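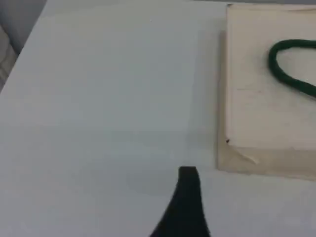

3.2 Demonstrations

Two operators, remote control only. No hand guiding in this set, the arm was too stiff near the table. Chia-hao Shek drove most runs, Marius Stanciu the rest, 35 kept in all. Each run starts with the gripper clear of the green part and ends when the operator lets go of the trigger.

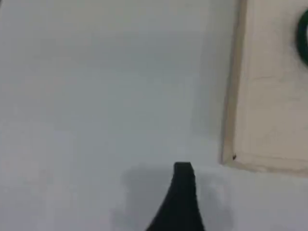

Pauses over 3 seconds were trimmed. Speed left as is, so slow approachs stay slow. We dropped 17 runs, mostly for lag on the Parus link, a few where the operator changed his mind half way. 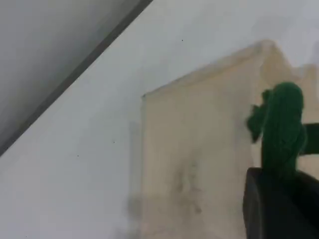
Figure 2. Wrist views from the remote control runs.

Both operators said depth was hard to judge from the wrist view alone. Stanciu's runs are are longer for this reason, see 3.3.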